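April, late, should be asleep

Quick one before I pass out. Boxes. The whole day was boxes. I have cardboard under my nails and a papercut in the bend of my thumb that stings every time I wash my hands.

So the Flemeo order is real now. 2,036 boxes, which is a dumb number, it's 2,000 plus whatever Chun-yin promised them on the phone without asking me. Long shallow ones with the lid attached. I said fine. I say fine to everything in April apparently.

Morning was samples. Went through the Privik ones first, then the Braltach. Privik folds nicer, sharp creases, but the tuck flap fights you. Braltach is softer and goes together fast, then pops open again if you look at it wrong. Spent way too long on this. Wrote PRIVIK??? on my hand and then washed it off with the papercut water.

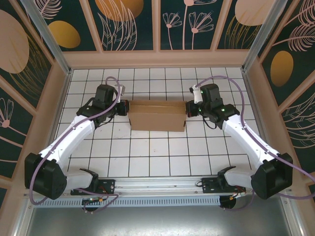 Long brown one, open top. Teal wall with the peach ovals.

Still love that wall print. The gold circles too. Everyone else is over it, don't care.

Floor tiles are another matter. White tile and packing work, who decided. All smudges and scuffs. Went over them with the pink sponge at lunch and gave up partway, ate my noodles standing up. Note to self buy real lunch. Note to self the tape is in the OTHER drawer, stop looking in the top one.

Afternoon I got fussy about edges. Mom used to do this with wrapping paper, run her thumb down a crease and decide if the whole roll was any good. I do it too now. If the cut is clean the fold sits flat and the lid closes without a fight. If it's fuzzy you get that soft raggedy edge and it sheds brown dust over everything, and then somebody opens their nice gift and there's crumbs in it. Did my thumb thing on 20 of them and sorted into two piles, good and meh. Then knocked the piles into each other reaching for my coffee. So.

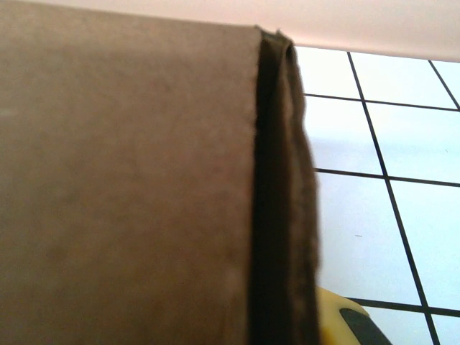 Did it over again, slower. The meh pile came out bigger the second time, maybe I was just crabby. Chun-yin says customers don't look at edges. I look at edges. We had a small argument about it, nothing bad – he made tea after and I drank it, so I guess that's settled. We're asking for a better cut on the next batch and he's the one calling, since he's the one who likes the phone so much.

Also have to decide about the tissue. White or the cream. Cream looks warmer against the brown but it costs more, and with an order this size the more adds up. Tu sent swatches, left them on the radiator, one curled up. Will decide tomorow. Or Chun-yin can decide and I'll complain.

What else. Rain on and off. Left my umbrella at the bakery again. Called the landlord about the back door, no answer, left a message, sounded grumpy in it. Oh and the labels came! Too glossy but they came.

Tried writing the folding steps down for when we get help in. Harder than I thought, my hands know it and my head doesn't. Long tuck flap goes in last, sides first, I think? Had to keep flattening one out and starting over. Lid all the way down, look at it, back up. By the end I had 40 words and an arrow. Good enough, will type it up.
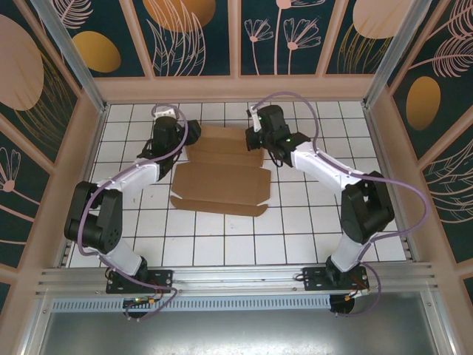
Yu-ting Kwok
Packing and Orders

Looks so official with the title. I picked the title myself, there was no ceremony. Chun-yin wanted Head of Packing but head of who.

Anyway. Side flaps have the angled corners and that's the bit people are going to get wrong, they'll shove them in and bend the points. Need a line about going easy on the corners. The little notches by the tuck flap too, that's where mine always starts to tear. Put that in tomorrow before I forget, I will forget.

Tomorrow – tissue, type up steps, umbrella, landlord again, band-aids. The big ones not the stupid round ones. Reply to Flemeo about delivery times, nicely. Move the meh pile somewere I can't kick it.

Thumb hurts. Bed.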